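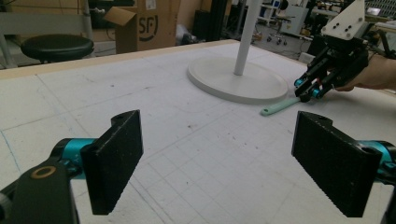
The revised charge for marked table surfaces in the shared workrooms at Rebane House came into force with Notice 1107, and members are invited to comment on it in this thread before the wording is settled. Under the notice, a charge of £19 applies where a booking leaves a surface in a condition that calls for more than an ordinary wipe. The notice does not define an ordinary wipe, and several members have asked for a definition. White surfaces with a printed grid raise the question most sharply, as small dark specks, smudges and faint blue pen lines all show up on them, and it is not always clear which booking a given mark belongs to. The house office would be grateful for views on whether light marks of that kind should fall under the charge at all.

Comments should be kept to the notice itself. Questions about individual invoices should be sent to the house office in writing.
Rebane House Office, September 2018

kavau_bindery
We thank the office for opening the matter. Our position is that pen lines should be exempt where they are faint. A grid is there to be measured against, and any member who cuts paper or cloth will mark it sooner or later. To charge for this is to charge for using the room as it was meant to be used. We would support the charge in full for glue, paint, burns and cuts.

T. Northfield
I regret that I cannot agree with the previous member. A line left by one group is a nuisance to the next, which may mistake it for its own. My group lost part of a session in August to exactly this problem and had to cut two panels again. If pen lines are exempt, there will be no reason for anyone to use a pencil.

kavau_bindery
Pencil smudges. It is arguably worse, particularly where pale fabric is concerned.

T. Northfield
It may smudge, but it comes off with a damp cloth. I have yet to find a cloth that will take off biro.

Fovau Studio
May we raise a separate point under the same notice? Paragraph 3 refers to "the table surface" throughout. In some rooms the grid is printed on a sheet laid over the wood. A sheet can be replaced at small cost, while a wooden top has to be sanded and sealed. It seems unreasonable that the two should attract the same charge. We propose that the notice be amended to name them separately and that the lower rate be the bare cost of a new sheet.

We would also ask the office to confirm whether the outer part of the table counts as covered or uncovered. Members often stand items partly on the sheet and partly off it, and a stain that crosses the edge would fall under both heads. In our own bookings we keep stands and anything with a base well inside the sheet, and we consider this good practice whatever the office decides.

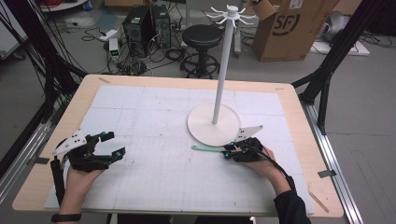
Dzintra Paju
The proposal to treat the sheet and the wood separately is sound and I support it. I would add that the wood showing along the edges is the part most likely to suffer, given that wet cloths and cups are set down there by habit. If the office adopts two rates, the higher one should apply to the edges without argument. I do not, however, accept that the lower rate should be the bare cost of a sheet. Fitting a new one takes staff time, and that time must be paid for by someone.

Fovau Studio
That is a fair objection. We would accept a modest addition for staff time, provided that the amount is printed in the notice and is not left to be worked out afterwards.

pivau_prints
Has any thought been given to members bringing their own covering? We have done so at our own expense for some time, and we were nevertheless charged under the old rules.

T. Northfield
I should be wary of that. Loose coverings slip, and ink goes through the thinner ones. The member would then be charged and would feel hard done by.

pivau_prints
With respect, ours is oilcloth and nothing goes through it. The matter of our invoice has been put in writing, as requested, and we await an answer.

Rebane House Office
Members are thanked for their comments. The following points have been noted for the redraft: a definition of an ordinary wipe, separate rates for sheets and for wood, and the position of members who bring a covering. The office has taken no view on pen lines, on which members remain divided. Until the redraft is issued, Notice 1107 applies as published, and members are asked to report any marks they find before starting work.

kavau_bindery
Could the office state to whom such marks should be reported in the evening, when the front desk is closed?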